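The Last Tipoki

The factory in Stallach made its last Tipoki in August, and I was the one who drove it out of the gate.

I should explain the car first. The Tipoki was small and had three doors. It was a car for people who had to count their money before they went to the dealer. The seats were thin, the heater was very strong, and the window on the driver's side always came down a little crooked. We knew about the window. In all the years I worked on the door line we wrote reports about it, and the reports went upstairs, and the window stayed as it was. My mother had a Tipoki, and my sister learned to drive in it. When it rained, my mother put a folded towel on the seat and did not complain.

Then Lundevance bought the company. They came with gray folders and spoke politely to everyone. They said that Stallach would now build a car with an electric motor, and that this car would be called the Bikeo. I remember that we laughed at the name in the canteen. It sounded like something for children with a bell on it. A man from the paint shop said he would never tell his neighbors that he made a Bikeo, and later he was among the first who signed for the training.

I did not sign at once. I was fifty-eight years old and my hands knew one door. I could hang it with my eyes closed, and one winter, when the power failed in the middle of a shift, I finished one in the dark and it closed with the right sound. There is a sound that a door must make. The engineers measured it with an instrument, but on the line we only turned our heads if it was wrong.

On the last day they gave me the key. I think they chose me for my age, or perhaps the manager had remembered that I was standing near. The car was red. Its number on the order sheet was 3457, and it had no customer. It was going to the small museum beside the town hall, where there is already a steam pump and a wedding dress.

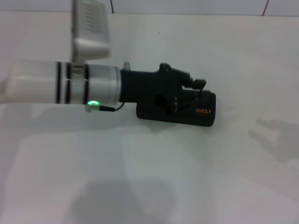 My sister thought I should simply keep going, past the town hall and over the hill, and let Lundevance send somebody to look for their car. She said this on the telephone the evening before, and she was not completely joking. A car that never goes on a road is a cupboard, she said, and our mother would have been ashamed to see one put behind a rope with clean tires.

I told her that I had a pension to think of. She answered that the pension was mine already, and the car was the thing I should be thinking of.

So I came to the gate with her words in my head. The guard lifted the bar. The whole late shift was standing along the fence, and they clapped, and I felt foolish and also very proud, and I stalled the engine. They clapped louder for that. I started it again and turned left toward the town.

The museum was 5 kilometers away. I drove slowly. The heater was on, although it was August, and I could not make it stop, so I opened the window. It came down crooked. I looked at it and I began to laugh, alone in the car, until I had to wipe my face with my sleeve.

At the crossing by the bakery you go straight for the town hall. The light was red and I waited. The light became green and I was still waiting. A truck behind me used its horn. Then I turned right, up the hill road, where my mother used to drive us to swim when we were small.

The Tipoki did not like hills. It went up in second gear with a noise like a sewing machine, and two boys on bicycles stayed beside us for a while and looked in. At the top there is a place to stop, with a bench. I did not use the bench. I sat in the car with the door open and looked down at Stallach, at the long roof of the factory and the new white building that Lundevance had put next to it, and at the lake, which was more green than I remembered.

I closed the door once, only to hear it. Then I closed it again.

It was getting dark when I arrived at the town hall. The woman from the museum had been waiting on the steps with a form, and she was cold and a little angry. She walked around the car with a flashlight. There was dust on the wheels, and many small flies on the front. She bent down to read the numbers behind the steering wheel and wrote them on her paper, and then she looked at me for some time. I believe she had been told what distance to expect.

She asked if she should have it washed before it went inside.

I said that I would like it better if she did not. She thought about this and put the form in her coat.

In the morning I went to the factory early and signed for the training. They gave me a blue jacket with the word Bikeo on the back and a locker with the number 810. The new door is lighter than the old one and hangs on two bolts where we used to have four. The window comes down straight. For the first week I could not get the sound right, and I stayed after the shift, opening and closing, until the cleaner asked me please to go home.

My sister visits the museum when she is in town. She tells me that the flies are still there.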